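Introduction to Materials Handling and Storage
Handout 5: Shelf layout and slotting

Course notes by Erzsébet Lakatos. Read before the exercise session.

Slotting means deciding which item goes in which storage place. A small stockroom can run for years without a slotting plan, but walking time grows as the stock grows, and so do picking errors. These notes cover the basic rules and one worked case.

Terms used in this handout

Location: one addressable place on a shelf. It may hold one item type or several.
Face: the front width a location takes up on the shelf.
Pick: one visit to a location to take one or more units.
Cube: the volume an item needs, including the air around it.

Fixed and floating locations

With fixed locations, each item has its own place whether or not it is in stock. Staff learn the layout quickly, but empty places cannot be used for anything else. With floating locations, any item can go in any free place, and a record shows where it went. Floating storage uses space better and depends entirely on the record being right.

Many stockrooms mix the two: fixed places for fast movers, floating places for the reserve.

Odd shapes are a problem under both systems. Molded parts with rounded ends and raised sides waste space when laid side by side, so work out the face from the widest point and add hand clearance.

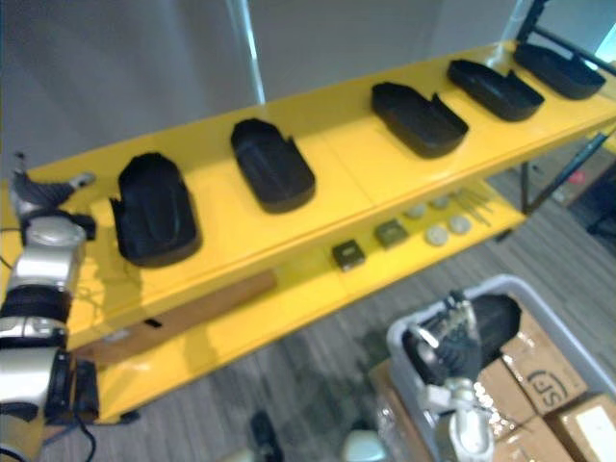
Ranking items by picks

Rank by the number of picks and leave units sold out of it. An item that ships 1000 units in 2 picks is a slow mover for slotting purposes. An item that ships 35 units in 35 picks costs far more walking.

Put the top group between knee and shoulder height, nearest the packing bench. Heavy items go low whatever their rank. Review the ranking at least once a season.

Worked case: the Drullach stockroom

Drullach supplies repair parts to two customers, Nekex and Barta. Its stockroom was laid out alphabetically. Tamás Jakab recorded every pick during July and found that most walking was between the bench and the far aisle, where the Priltau fittings were kept.
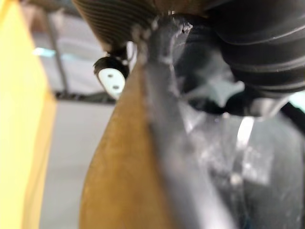
Surface and color affect how fast a picker recognizes an item. Labels help, but people look for the thing itself first, and they tend to find it by contrast. A mottled tan surface next to a smooth dark gray one is easy to separate at a glance, even when neither is in sharp focus. Two gray parts side by side are not. At Drullach, similar fittings had been stored next to each other and were often confused. The new plan put a different kind of item between them.

The fittings were moved to the aisle by the bench. Slow items took their old places, and the reserve stock went to floating locations above.

For the session

Bring a pick list from a workplace you know, or use the one in Handout 2. Rank the items, mark the heavy ones, and draw a layout on one sheet. Be ready to explain any item you placed against its rank.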